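### 4.2 Do printed outlines keep shared tools in order?

The claim that an outline is enough to bring a tool back to its place is repeated in almost every handbook on shared workshops, and it is seldom given any support beyond the writer's own experience. The usual argument runs as follows. A shape drawn on a board shows at a glance what is missing, the gap nags at whoever sees it, and the tool comes home sooner. Each step sounds sensible. We are less sure that the steps join up.

The best-known defence is Agudelo's study of the lending workshop at Cuseck, where outlined boards replaced plain drawers one July and late returns fell over the weeks that followed. Kevin Agudelo kindly let us see the desk records behind the published table. They cover 1,803 loans, a good number by the standards of this field, but the new boards came in together with a new booking form and a shorter loan period. Any of the three could have done the work. The paper mentions the shorter loan period in a footnote and doesn't return to it.

Part of the trouble is that "outline" is used loosely. Some writers mean a painted silhouette on a wall, others a foam tray with cut-outs, others a flat sheet with shapes printed on it and small parts set out on top (Figure 1). These ask different things of the user. A cut-out refuses the wrong item or at least holds it badly. A printed shape refuses nothing, and a careless person can put a chisel down across it without noticing. To treat all of them as one measure, as the Vidal guidelines do, is to average over the very thing we want to know.

**Figure 1.** White sheet with printed outlines and blue parts, under pink light.

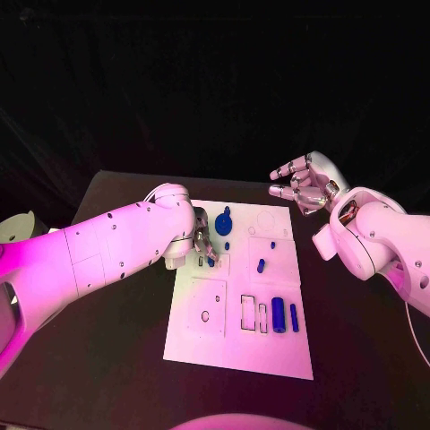

There is also the question of who was asked. Most surveys are answered by the people who set up the boards, and they tend to be the tidy ones. At Jollside, 19 members filled in a form on how easy the new layout was to use, and nearly all of them said it was very easy. We have no form from those who stopped coming, or from those who left a spanner on the bench and went home. A high score from the people most likely to approve tells us little about the rest, and the Jollside report would have been stronger had it said so.

Our own reading of the Vatden records is less cheerful. The workshop there kept plain drawers in one room and outlined boards in the other, with the same opening hours and the same loan rules. Over the four months for which the records are complete, the two rooms lost small hand tools at much the same rate. What did differ was how quickly a loss was written down: the room with boards noticed sooner. That is a real benefit, and a shop that reorders its own stock may think it worth the cost of the paint. It is still a long way from the claim that people behave better when they can see a gap.

We would add a small practical doubt. Outlines date quickly. A shop buys a different make of plane, the old shape no longer fits, and within a season the board shows tools that the shop doesn't own. At Vatden five of the outlines had nothing to match them, and members had learned to ignore those spaces. Once some gaps mean nothing, it is hard to see why the others should nag.

Small parts raise the same worries in a sharper form. They are easier to pocket by mistake, easier to lay on the wrong shape, and cheap enough that a missing one may never be reported. Most of the handbooks pass over them, or assume that what holds for saws will hold for a set of parts on a board (Figure 2).

**Figure 2.** A set of blue parts on a white rectangular board.

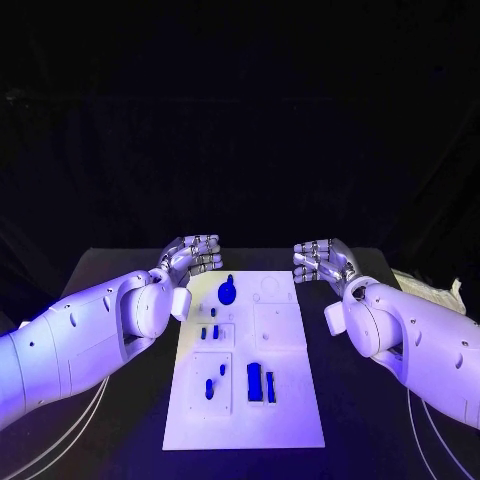
### 4.3 Labels, colours and other reminders

Written labels have had kinder treatment than they deserve, mainly from studies in which the labels were new. We found no account that followed a labelled store past its first year. The Vidal guidelines advise pairing each label with a colour, but give no source for the advice, and the shops that adopted it kept no record of how things stood before the change.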